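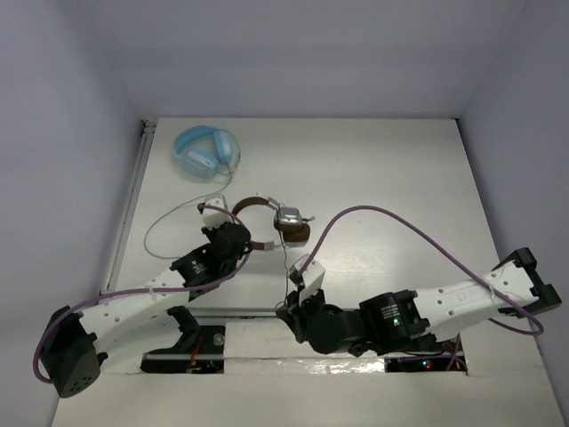
双臂桌面工作单元的日常维护与故障处理
——访Trallis单元设备负责人

Trallis单元设在Brornton技术中心Kawaguchi楼二层,主要承担小型消费类物品的抓取、整理与摆放试验,近期的试验对象以头戴式耳机为主。该单元由左右两台机械臂、一张白色台面、三面素色围板以及台面前缘下方的电气底座组成。为便于中心内其他单元参考,设备管理室于某周三上午对该单元的设备负责人进行了访谈。访谈内容涉及安装基准、线缆管理、日常点检、典型故障和备件安排,现整理如下。应受访者要求,文中不列姓名,统称“负责人”。

一、从台面开始

访谈在单元旁边进行。谈到安装顺序时,负责人首先说明的是台面,其后才谈到机械臂。

“很多人来看这个单元,第一句话问的是手臂的型号和负载。我通常先请他们看台面。两台手臂的基座都以台面前缘为参照,前缘如果有高差,后面的标定数据再漂亮也没有意义。”

据介绍,单元安装之初,台面曾因支撑脚未锁紧出现轻微倾斜。当时左臂在近处取物正常,伸向远端时末端高度逐渐偏离设定值。安装人员最初怀疑是左臂的关节零位漂移,重新做了两次零位校准,问题依旧存在,最后用水平仪复核台面才找到原因。

“那两次校准等于白做,还把原来正确的零位覆盖掉了,我们又从备份里恢复。从那以后,单元的作业规程里写得很清楚:凡是末端高度异常,先测台面,再查关节,顺序不得颠倒。”

台面调平后,支撑脚锁紧并做划线标记。点检人员每周检查划线是否错位,有错位的,须登记后重新调平,不得自行拧回原位了事。负责人解释说,划线错位说明支撑脚受过力,需要弄清受力来源,有可能是搬运推车碰撞,也有可能是手臂压到了台面。

围板的作用与台面不同。三面围板颜色浅、无图案,为的是给视觉识别提供稳定的背景。围板不承力,拆装也较方便,但每次拆装后必须重新确认照度。单元要求台面照度保持在800勒克斯,测量点固定,由当班人员手持照度计读取。

“台面是白的,表面会有反光。反光位置只要固定,影响可以接受。怕的是有人顺手调了灯的角度,又没有登记。第二天识别结果变差,大家就去查程序,查半天查不出来。”

二、两台手臂的安装与零位

两台手臂自台面前侧伸入工作区域,左右各一。负责人表示,左右臂在结构上相近,在管理上则视为两台独立设备,各有一本履历。更换过的零件、校准的日期、出现过的报警,都分别登记,不合并。

“有的单位把双臂当成一台设备管,台账上只有一个编号。短期看省事,时间长了,左臂换过哪个关节、右臂换过哪个关节,就说不清了。备件消耗也看不出规律。”

谈到零位校准,负责人介绍了单元采用的做法。每台手臂配有一块定位规,校准前先将手臂断开使能,由人工托扶至规定姿态,使定位规与基准面贴合,再读取各关节数值。全过程须由两人完成,一人托扶,一人操作终端。托扶人员的手不得放在连杆与关节支架之间。

“这种规格的手臂不算重,新来的同事往往觉得一个人就能托住。确实能托住,可是他腾不出手去操作终端,只好用胳膊夹着,姿态就歪了。读出来的数值差一点点,软件不会报错,它会照单全收。”

校准完成后,操作人员令两臂依次触碰台面上的同一个检查点,比对两臂各自给出的坐标。两者之差在允许范围内,校准方为有效。这一步骤是单元自行增加的。供货方Pluseck提供的手册只要求单臂自检,未涉及双臂之间的相互校核。负责人称,单元已将这一步骤反馈给Pluseck的技术支持部门,对方表示会予以研究。

关于校准周期,单元的规定是每运行800小时做一次完整校准,期间如有拆卸关节、碰撞或更换末端,则随时加做。运行时间以控制器记录的使能时间为准,待机时间不计入。

三、线缆:故障最集中的部位

在整个访谈中,负责人用时最长的部分是线缆。

“如果把这个单元历来的停机原因做一个排序,排在最前面的一定是线。电机坏的情况有,很少;控制板坏的情况有,也少。线的问题几乎每个月都有,多数不严重,处理得也快,但是烦。”

单元两臂的末端各有一根紫色线缆,沿手臂向后走线,用扎带固定在连杆上。左臂的线缆从末端部件上方引出,绕过腕部电机一侧,再沿白色连杆后行,至肘部弯绕。右臂的线缆在台面上方留出一段较高的弧,之后回落到连杆,在靠近肘部处固定。

被问到两臂走线为何有别,负责人作了说明。右臂承担的动作中,末端转动的幅度较大,线缆需要更多余量;左臂以稳住物品为主,末端转动较少,线缆可以贴得紧一些。起初两臂走线完全一致,右臂的线缆在接头根部反复受拉,绝缘层出现发白现象。

“后来我们把右臂的余量放长,接头根部的问题就解决了,随之来了另一个问题。弧高了,容易进到相机的视野里,也容易在手臂回收的时候刮到别的东西。弧的高度最后是一点一点试出来的,扎带的位置往前移一格、往后移一格,每次跑半天看看。现在这个位置用了比较久,没有再改。”

单元对扎带也有要求。扎带不得勒紧至线缆变形,以线缆可在扎带内用手轻轻推动为宜。扎带剪口须朝外侧,并用平口钳修平。负责人提到,曾有一次更换线缆后剪口未修平,操作人员擦拭连杆时手背被划伤,伤口不深,但中心仍按事件流程作了登记和通报。

线缆的检查方法并不复杂。断电后,用手指沿线缆从末端向后捋一遍,感受有无硬结、凹陷或局部变软。目视检查则侧重三处:接头根部、弯曲半径最小处、扎带前后。发现表皮发白或有折痕的,做标记观察;摸到硬结的,直接更换。

“检查线的时候我要求摘手套。戴着手套摸不出来。前提当然是断电、挂牌,这一条没有例外。”

四、试验物品自身带来的问题

单元近期的试验物品为带线的头戴式耳机。耳机的头带有弹性,耳罩可以转动,连线细而软,对抓取而言属于较难处理的一类物品。负责人认为,这类物品对设备维护也提出了额外的要求。

“以前做盒子、杯子,东西掉了就是掉了,捡起来放回去。耳机线不一样,线会跑到夹爪的缝里,会绕在手臂的关节上。有一次线夹在夹爪根部,程序没有识别出来,手臂照常往回收,把整副耳机拖过了台面。耳机没有摔下去,夹爪的一侧却被拉偏了,之后夹东西总是一边先碰到。”

那次事件后,单元增加了两项措施。其一,在控制程序中限制了夹爪闭合状态下的回收速度,并对关节电流设定阈值,超过阈值即停止并保持当前位置。其二,规定每一轮试验结束后,由操作人员目视确认两臂夹爪附近无耳机线残留,方可启动回位动作。

负责人对第二项措施的执行情况作了坦率的评价:“刚开始执行得不好。试验连着做,操作人员坐在终端前,不愿意每一轮都站起来看。后来我们把回位动作改成必须按下台侧按钮才能启动,人走到那里,自然就看了。”

当耳机线已经缠入夹爪时,处置步骤如下。首先按下停止按钮,确认两臂均已停止。随后切换至手动方式,以最低速度将夹爪张开。如夹爪张开后连线仍未脱出,则断开该臂使能,由一人托住手臂,另一人用塑料撬片将连线拨出。禁止直接拉拽耳机,禁止使用金属工具。连线取出后,检查夹爪两侧是否同时接触标准块,偏差明显的,须重新调整后方可继续试验。

物品在台面上的摆放也有规定。不同耳机之间须留有间隔,连线不得伸出台面左右两侧。连线的走向可以任意,试验本来就要求走向有变化。单元只要求起始状态下连线不压在手臂下方。试验过程中连线与夹爪接触属于正常情况,由操作人员判断是否需要中止。

五、台面清洁

台面为白色,灰尘和碎屑较易察觉。负责人说,清洁工作看似简单,实际出过差错。

“有一段时间用的是含酒精的湿巾,擦得很干净,擦久了台面反光发生变化,留下一道一道的细纹。视觉组的同事来问,是不是换了台面。现在改用干布,必要时用清水拧干的布,最后再用干布收一遍。擦的方向也统一,从远端往前缘擦,碎屑收到前面用刷子扫走,不往侧面导轨里推。”

台面一侧装有窄导轨,端部有支架和紧固件。导轨本身不参与手臂运动,供固定附件使用。碎屑进入导轨后不易清出,安装附件时会垫高滑块,造成附件倾斜。单元每月用吸尘器清理导轨一次,清理后检查端部紧固件有无松动。

对于台面上的细小斑点,单元要求先判断是附着物还是损伤。附着物擦除即可;如为压痕或划伤,须在台面图上标出位置,注明发现时间。负责人表示,这张台面图对查找原因有帮助。某次连续几天在相近位置出现压痕,对照动作记录后发现,是夹爪下探高度的一个参数在更新程序时被恢复成了默认值。

六、底座与供电

台面前缘下方是白色底座面板,面板上开有两处矩形开口,分别对应左右两臂,内部可见接线和电气部件。单元采用24伏直流供电,两臂供电支路相互独立,各自设有保险。

“开口是为了接线和散热,也是为了看得见。封死了当然好看,可是每次要看一个指示灯都得拆面板,时间长了就没有人看了。”

被问及开口是否带来风险,负责人表示,风险主要来自两个方面:一是试验物品的连线垂落进入开口,二是操作人员在前侧站立时无意触碰内部接线。针对前者,单元要求连线不得从前缘垂下;针对后者,单元运行期间操作人员应站在终端一侧,前侧只在断电后用于检修。

底座内部的检查每周一次,安排在开机之前。检查人员先观察线束外观和接插件就位情况,再用绝缘棒轻触接插件,看有无松动,最后通电观察指示灯。通电后指示灯状态与单元保存的对照表不一致的,停止开机,报设备负责人处理。负责人特别提到,不应凭颜色自行推断含义。

“红灯不一定是故障,有的板子上红灯就是电源指示。反过来,灯都亮着也不等于没有问题。对照表上写的是什么状态,就按什么状态判断。换了板子,对照表要跟着换。我们吃过亏,换了新版的板子,灯的位置变了,表没有改,值班的同事按老表判断,把一台正常的设备停了一个上午。”

单元另对面板上的胶带使用作了限制。胶带只可用于临时固定和临时遮护,不得用于承力,不得盖住螺钉和标签。粘贴时间较长的透明胶带会起皱、发黏,揭除后须清理残胶。

七、一次通信中断的处理过程

应采访人员要求,负责人详细讲述了一次较为典型的故障。

故障发生在十一月。右臂在试验中不定时停止,终端提示通信中断,重新上电后恢复正常,间隔长短不一,有时半天出现一次,有时一小时内连续出现。左臂未受影响。

“间歇性的故障最难。它不在你面前出现,你就没有办法确认自己修没修好。”

维护人员首先查看了日志,发现中断前各关节均有正常应答,中断瞬间自腕部以后的设备同时丢失。由此判断,问题位于肘部与腕部之间的线路或接插件。随后更换了这一段线缆,试运行一个下午,没有出现中断,当日即恢复试验。第二天上午故障再次出现。

“这是我们判断上的失误。一个下午不出现,不能说明问题解决了。之前最长的间隔就有半天,试运行的时间至少要比最长间隔多出几倍才有意义。”

第二轮排查中,维护人员将试验停下,令右臂反复执行单一关节的往复动作,其余关节保持不动,逐个关节观察。轮到肘部关节时,故障在某一角度附近较易出现。拆开肘部支架的护盖后,发现内部一处接插件的卡扣未完全扣合,线缆在该角度受到轻微牵拉,触点随之分离。前一天更换的线缆并无缺陷,接插件在更换过程中曾被重新插拔,扣合状态也因此有过改变,故障在下午暂时没有出现,应与此有关。

处理方法是重新插接并确认卡扣到位,在护盖内增加一处线缆固定点,使牵拉力不再传到接插件上。之后右臂连续往复运行两个昼夜,无异常后恢复试验。左臂同一位置也作了检查,卡扣完好,固定点一并加装。

故障报告中增加了两条要求:间歇性故障的试运行时间,不得少于已知最长间隔的四倍;每次插接后须作轻拉确认,并由第二人复核。负责人说,第二条在规程里原本就有,只是写在附录中,很少有人翻到,这次移到了正文。

八、点检表的增与减

单元现行的日常点检表共49项,由当班人员在开机前完成,熟练人员用时大约二十分钟。负责人认为,项目数量仍然偏多。

“每出一次问题就加一项,这是最容易的做法,表也就越来越长。表一长,人就开始从上到下一路打勾。我现在每个季度都会看,哪些项目长期没有查出过异常,能不能改成每周或者每月。去年我们把末端紧固件的力矩检查改成了每周,把线缆目视检查留在每天。”

为防止逐项打勾流于形式,单元在部分项目上要求填写数值或文字。例如照度一项填写读数,停止按钮一项填写试按的是哪一侧的按钮。纸质表格当日由设备负责人签收,每月汇总一次。

点检表不由供货方提供。Pluseck的手册列有基本保养内容,单元在此基础上补充了与台面、围板和试验物品有关的项目。负责人建议其他单元借用此表时先行删改:“我们这张表是按照耳机试验写的。如果别的单元做的是硬质零件,夹爪缠线那几项可以不要,夹爪垫片的磨损倒应该加严。”

九、备件与更换

备件方面,单元现场存放的物品包括末端线缆、夹爪垫片、保险、扎带和常用螺钉。关节电机和控制板存放在中心备件库,凭故障报告领用。

负责人说明了这样安排的考虑。现场存放的都是更换后不需要重新校准、或只需简单确认的物品,当班人员经培训即可更换。关节电机更换后必须重新做零位校准和双臂互校,应由设备负责人到场。

“以前现场也放过一个电机,是好意,想着坏了马上能换。结果有一次晚班同事自己换了,动作很利落,没有做校准就接着跑,跑出来的数据全部作废。东西放在手边,人就会用。”

螺钉的管理较为细致。手臂连杆上的螺孔较多,并非每个孔都装有螺钉,部分供安装附件使用。新到岗人员有时会将空孔误认为缺件。单元为此绘制了螺钉位置图,标明必须装有螺钉的孔位以及对应的螺钉长度。螺钉拆下后放入带格的盒中,按位置摆放。长度用错的后果较为严重,过长的螺钉可能顶到连杆内部的部件,过短的则咬合不足。

换下的旧件不立即丢弃,贴标签保存一个季度,标签上注明所在手臂、位置、更换原因和运行时间。季度末由设备负责人集中查看后处置。

十、人员与交接

单元目前实行早晚两班,交接在台侧进行。交班人员须口头说明当班期间出现过的停止、报警和人工干预,并在交接簿上写明。负责人要求“无异常”三个字只在确实没有任何停止的情况下使用。

“有人觉得停一下再启动,不算异常。我的看法是,停了就写,原因不明也写,写‘原因不明’。十一月那次故障,往前翻交接簿,其实前一周就停过两回,一回写了,一回没有写,是后来问出来的。”

新人员上岗前须在单元跟班学习,内容包括断电挂牌、托扶手臂、线缆检查和夹爪缠线处置,由设备负责人逐项确认。负责人表示,其中托扶手臂一项补考的人最多,主要问题是断开使能之前没有先把手放到位,手臂下沉后才匆忙去接。

访谈最后,采访人员问及单元近期的工作安排。负责人答复,围板与台面之间的接缝准备重新处理,肘部线缆的固定点要改成可拆卸的形式,螺钉位置图也需要按现有附件更新一版。两台手臂下一次完整校准排在这些工作之后进行,校准期间单元暂停接受试验预约,具体时段将在Kawaguchi楼二层公告栏另行张贴。

(设备管理室整理,内容经受访者审阅)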